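Drometti publishes good-practice rules for simulated tabletop scenes

30 May 2020 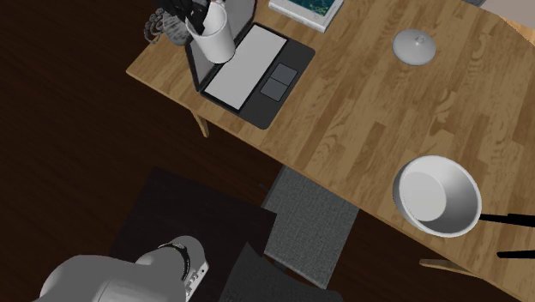

Reading time: 2 minutes

Drometti has released version 1.0 of its good-practice rules for rendered scenes used to test household robot arms. The text runs to 30 pages and applies to any simulated environment in which an arm is asked to pick up, move or put down everyday objects on a table, counter or shelf.

The rules were drafted jointly with Tarnus and Skurov. A first draft went out for comment in April and drew 589 remarks, most of them on object placement and on the reporting of failed trials. The reporting chapter was rewritten as a result – the placement chapter was kept largely as drafted, with clearer wording on what counts as a valid start position.

Under the placement rules, objects may rest on other objects, as with a utensil holder on the folded-back screen of a laptop, and may extend past the edge of the supporting surface, as with a bowl at the front of a table. Both cases must be declared in the scene file. An object that moves after the physics engine starts, before the arm has received its first command, makes the trial void. Void trials are logged separately and may not be counted as failures of the controller.

Furniture is covered as well. Chairs, stools and table legs within reach of the arm must have collision geometry. Earlier practice at many labs was to model only the tabletop and treat everything below it as background, a shortcut that can produce motion plans no physical arm could carry out. Section 4 now prohibits this for any result described as applicable to a real room.

A result may be reported as a success rate only if it is based on at least 100 valid trials per task, with the random seed given for each. Camera position and lighting settings must be published alongside the scores. If an object is only partly inside the camera view, the task description must say whether the arm is expected to handle it.

The rules are voluntary. Laboratories that adopt them can state conformity on their own responsibility, provided the scene files are kept available for 90 days after publication of the results. Babić will maintain the reference checker, a command-line tool that reads a scene file and lists undeclared overlaps, missing collision shapes and unstable start positions. It does not judge whether a scene is realistic.

Rules for mobile bases and two-arm setups are outside the scope of version 1.0. Drometti said they will be handled in a separate part, for which no release date has been set.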